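Vanity and Dressing Corner Safety Checklist, With My Comments

I run through this list in every furnished unit at Lalwood before a new guest gets the keys, and again whenever somebody moves a piece of furniture (they always move the furniture). It used to be one line on the bedroom sheet. Then a mirror came down in unit 236, and now the dressing table gets a page of its own!

1. Mirror fixed to its back panel
Status: OK
Both hands on the rim, gentle push left, gentle push right. I'm feeling for a wobble or a little click. The oval ones with the carved white frames are heavier than they look, so please don't test them by tugging on a rose. This one sits tight against the curved back panel and I'm happy with it.
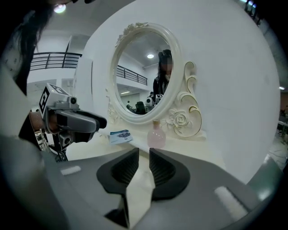
2. Frame and carvings
Status: OK, watch
Run a finger along the scrolls and petals and feel for chips or sharp bits. Painted carvings lose their tips first, and a broken petal can really scratch you when you're dusting. I found one rough spot the size of a grain of rice and smoothed it with fine paper. Touch-up paint is on the Jindeo order, so look at it again in November.

3. Legs and level
Status: FIXED
One back foot was short and the whole table rocked. I put a felt pad under it and now it doesn't. Check that the pad is still there after mopping, they love to wander off.

4. Front edge
Status: OK
Scalloped edges are pretty and they're also right at hip height for half the people I know. No splinters, no lifted paint. I do wish the walkway behind the chair was wider.

5. Cords
Status: TO DO
Anything that plugs in should have its cord going off the back or the side, never across the spot where your arms rest. A curling iron at 450 degrees gets dragged down by its cord faster than you can grab it. I want a heat mat and a cord clip here by Thursday. The Elto clips hold well on painted wood, the Beyene ones peeled off on me twice.

6. Tabletop
Status: OK
Sachets, sheet masks and little packets are fine as long as they're sealed and lying flat. Opened ones leak and lift the paint, so those go in the trash. Wipe with a soft damp cloth and skip the nail polish remover completely.
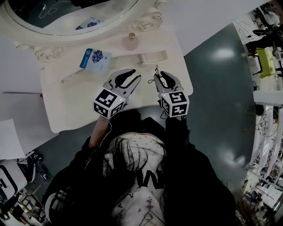 Can I clean the mirror with regular glass spray?
Spray it on the cloth first, then wipe. If you spray the glass directly, it runs down behind the frame and the silver backing starts going black at the bottom.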